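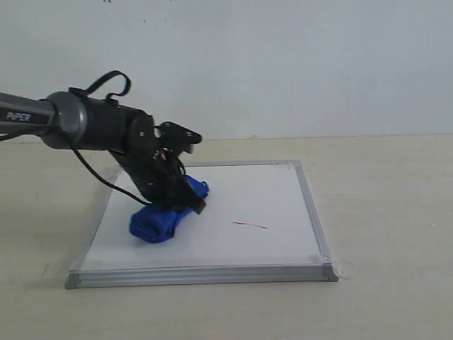
Imad Srour reckons I'm a snob about shopping lists. He wrote in after last month's column to say that his phone keeps the list, his wife adds to it from work, and the pair of them haven't forgotten the milk since January. Fair enough, Imad, and I'm glad about the milk.

But I'm sticking with paper! I've tried the apps – Truso for most of a winter, then another one that wanted me to sort everything into aisles before it would let me out of the house. I'd stand by the onions, one glove off, waiting for the screen to wake up, and by then somebody had messaged me and I'd wandered away with no onions at all.

A list on the back of an envelope does one thing. You can scribble on it with a cold hand, you can tear it in half and send a child off for the eggs, and it never asks how your visit was. Mine tend to run to 12 items or so, with the last few squashed up the side (that's where the biscuits go).

I also like other people's. Hala Ghanem and I used to swap the ones we found in trolleys when we both lived near the big shop in Brallberg, and my favourite is still "soup, nice soup, bulbs". I think about that one a lot. Who was getting the nice soup?

My mum wrote hers in the order she'd walk round the shop, and when they moved the bread she was cross for weeks. I do the same now, down to the crossness. The bread in ours has gone over by the freezers, if you're looking for it, and I've had to start a fresh envelope.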